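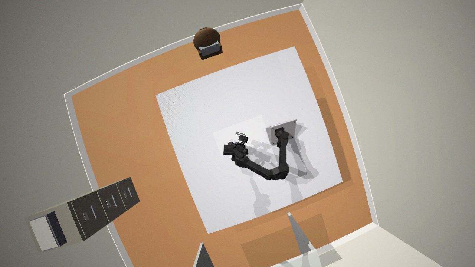 Sim view for the pick task: arm on the gray mounting plate, gripper over the light square pad.

Subject: Re: [bitau-arm] sim scene for the club build, contact settings

Replying to the list so the spring people have it too.

> I loaded the new room file and the Cernero task script from the repo. The arm
> homes fine, but as soon as the gripper gets near the pad the small block
> starts to shake, and in a few runs it left the mat completely. I am on the
> default solver settings. Is it the block mass, the friction, or the pad? Also,
> do we need the cabinet and the rest of the room loaded for the qualifying
> runs? My laptop is slow and I would like to drop them.

Taking these in order.

Block shake. The mass is fine. The problem is the time step. The task script still carries the step from last year's Skesidia entry, which used a softer finger model. With the current fingers the contact is stiffer and the solver overshoots, so the block gets pushed out on one step and pulled back on the next. Halve the step and set solver iterations to 20. I ran the task script overnight with both changes and logged 2955 grasp attempts. The block left the mat in 7 of them, and all of those started from the same bad wrist angle, which is a separate bug (see below).

Friction. Leave it alone. Two people have raised it locally to stop the slipping and then wondered why their policy fails on the shared config. If you have edited the friction line, revert before you push.

Pad. The pad is a visual marker only and should have no collision shape. In the room file that went out first it did have one, a very thin box, and the block was resting partly on the pad and partly on the mat. That explains the shaking you get before the fingers even touch anything. Pull again and check that the collision entry under the pad is gone. The pad should still render as a slightly brighter square than the mat. If you can't see it at all, you have the wrong material file.

Room contents. For state-based runs you can drop the cabinet, the brown round thing and the wedges. Nothing in the reward touches them. For camera-based runs you need all of it, including the orange floor, as the scoring machine loads the full room and your network will see it. Shadows as well. The arm throws several overlapping shadows on the mat and at least one team trained with shadows off, then lost most of its score when they came back on. If rendering is what slows you down, lower the image size first and leave the lights as they are.

Wrist angle bug. The home pose in the Quezada controller wraps the last joint the wrong way when the start angle is past the limit. The arm then takes the long way around and arrives with the fingers tilted. There is a patch on the controller branch. It is not merged – I want one more person to run it on hardware before it goes in, preferably at low speed and with a hand on the stop button.

Qualifying rules, as there were questions off list:

Each team gets 2000 simulated episodes on the shared config. Start poses are drawn from the seed file, which you will not have in advance. An episode counts if the block is lifted clear and held until the timer ends. A drop and regrasp inside the timer is allowed. Submit the log file and the commit hash, nothing else. Videos are nice for the club page but they are not scored.

The config will be frozen at the start of July. If you find something wrong with it before then, post here with the step size, the iteration count and the seed. Reports that only say "it jumps" can't be used.

Still open: whether gripper force goes into the observation. The real gripper reports it with a lag and the sim does not model that. My preference is to leave it out this year.

--
bitau-arm mailing list
To unsubscribe, send a blank message with "unsubscribe" in the subject line.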